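Manipulation bimanuelle et saisie d'objets : règles de bonne pratique pour les postes de démonstration

Publié le 15 janvier 2023 par Austra Eglītis
Classé dans : Méthodes, Robotique

La présente note reprend, sous une forme révisée, les consignes que j'ai rédigées pour les équipes de Drelen appelées à enregistrer des démonstrations à l'aide de pinces tenues à la main. Plusieurs lecteurs de ce carnet m'en avaient demandé une version consultable hors de nos murs. Je la publie avec l'accord d'Unai Miranda, responsable du projet Padolari, dont elle constitue désormais le document de référence.

Il convient de rappeler que ces règles n'ont pas valeur de norme. Elles complètent l'analyse de risques propre à chaque site et ne sauraient s'y substituer. Les exigences applicables aux robots installés à demeure relèvent d'un autre cadre, que je n'aborderai pas.

1. De la préparation du poste

La table de travail est dégagée de tout objet étranger à la tâche avant le début d'une série. Lorsqu'un objet demeure sur le plateau à dessein, sa présence est mentionnée dans la fiche de série. Cette mention a longtemps été négligée : lors de la relecture du lot Kairys, qui comptait 1870 enregistrements, 159 ont dû être requalifiés parce que la fiche ne disait rien du contenu de la table.

Les câbles posés au sol sont fixés ou déplacés hors de la zone de passage. Les sièges inutilisés sont reculés. L'opérateur doit pouvoir faire un pas en arrière sans regarder derrière lui.

2. De la pince et de ses repères

Le marqueur fixé sur la pince est contrôlé à chaque prise de poste. Un marqueur rayé, décollé ou souillé est remplacé, jamais réparé au feutre. Les faces intérieures des doigts sont inspectées à la même occasion ; toute déchirure entraîne le retrait de l'outil.

La personne qui tient la pince garde les doigts à l'écart de l'espace de fermeture. Kipchumba Athumani, qui assure la formation initiale, insiste à juste titre sur ce point auprès des nouveaux venus, car l'attention se porte naturellement vers l'objet à saisir et délaisse la main.

Pour les tâches portant sur des gobelets en plastique, la disposition initiale est variée d'un essai à l'autre, en position comme en ordre des couleurs. Une disposition répétée à l'identique appauvrit le lot, quel qu'en soit le volume. 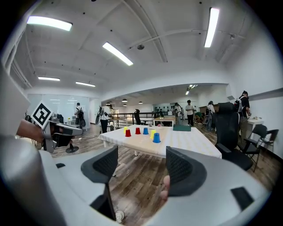

Combien de personnes peuvent se tenir dans la salle pendant un enregistrement ?

Le nombre est fixé par le responsable de site, en fonction de la surface disponible et des issues. La règle générale porte sur la distance : toute personne étrangère à la tâche se tient hors de portée de bras de l'opérateur et n'intervient pas sur la table avant la fin de l'essai. Les personnes susceptibles d'apparaître à l'image en sont informées au préalable et ont donné leur accord par écrit.

3. De la coprésence de plusieurs opérateurs

Lorsque plusieurs pinces sont employées dans un même local, chacune porte un identifiant distinct, reporté dans la fiche. Deux opérateurs ne travaillent sur un même plateau que si la tâche le prévoit. Dans ce cas, l'un d'eux est désigné pour annoncer à voix haute le début et la fin de l'essai.

Ona Ozoliņš m'a fait observer que cette annonce orale se perd dans une salle fréquentée. L'objection est fondée. Le projet Padolari admet donc un signe de la main, à condition qu'il soit convenu avant la série et identique pour toutes les équipes du site.

4. De l'interruption et du rejet

Tout opérateur peut interrompre un essai sans avoir à se justifier. L'essai interrompu est conservé et signalé comme tel. Il n'est pas effacé sur place : la décision de rejet appartient à la relecture. Sur les 4000 essais déjà relus pour Padolari, 607 portaient un signalement, et une part notable s'est révélée exploitable après examen.

La chute d'un objet n'est pas, à elle seule, un motif d'interruption. L'opérateur poursuit s'il peut reprendre l'objet sans quitter son poste. L'objet tombé au sol n'est ramassé qu'une fois l'essai clos.

5. De la révision des présentes règles

Les observations sont à adresser à Edgars Bite, qui tient le registre des modifications. La prochaine révision est prévue en avril. Elle portera principalement sur la section 3, ainsi que sur la durée maximale d'une série, question que j'ai laissée ouverte faute d'accord entre les sites.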